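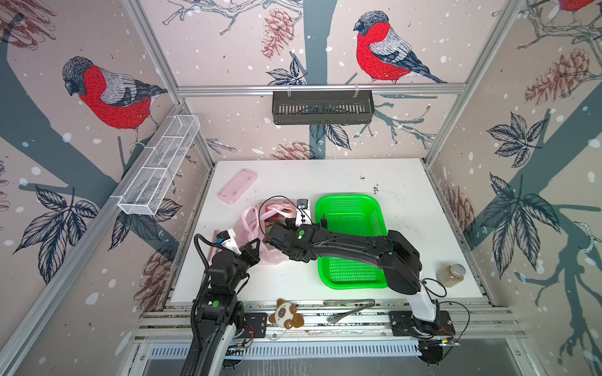
June, the pink bag

Up far too early and at the bench by a quarter to seven, with tea, which I then let go cold as usual. The bullfinches on the wallpaper always cheer me up at that hour, fat red things against all that pink, and I was very glad of them today.

The job was the bag again. I drive both arms from the Duser handles, the left one in my left hand and the right one in my right, and the arms copy me over on the table while everything is recorded. The left gripper comes in to the bag from its side, the right one goes in from the other, and after that it is all in the fingers. Or it ought to be! Crumpled plastic is a dreadful thing to learn on. I can't feel it through the handles, so I have to go by eye, and it is see-through pink, so my eye keeps sliding past it to the red and green bits inside.

I did 33 goes before lunch and kept all but 11. Most of the ones I threw out were my own silly fault, where I dithered halfway and then lunged (the notes from Bayram are quite strict about dithering, because Dino picks up the habit and then hovers over things for ages, looking for all the world like me choosing a biscuit). Two I threw out because I sneezed.

What helped in the end was slowing my breathing and moving the right arm in a bit higher, over the green basket, and only coming down once I was sure. I must write that on a card and stick it up, or I shall have forgotten by tomorrow. The little bear sat on the front rail all the while, between the arms, and I'm afraid I talked to him a good deal.

That makes 265 good ones for the Ullameo set. Shoulders sore, left thumb worse. I think I grip the handle far harder than the arm needs, as if squeezing would help.

Still to do: wipe the specks off the table, find out whether the jar with the metal lid is meant to be in tomorrow's task, and ring about the new handle springs. Soup for supper, and bed by ten if I can manage it.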